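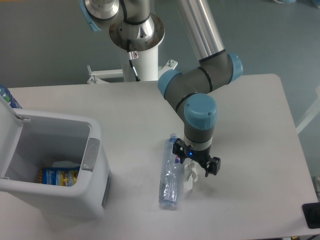 Toline two-finger vs Falcão two-finger, rubbish sorting

ivone_m
Swapped the Toline on this morning. Bottles are fine lying down. Tissues are a matter of faith.

bfontes
Slow the close right down. Default speed is for people who hate tissues.

ivone_m
Did that. Now it's gentle and still misses.

drundby_dave
Get suction. Fingers are a fashion.

bfontes
Suction on a crumpled tissue? Post the video, mate, I'll bring snacks.

drundby_dave
Fair. The Falcão still has the nicer fingertips, for 1000 dollars more.

ivone_m
My favourite colour is under budget. Toline stays till June.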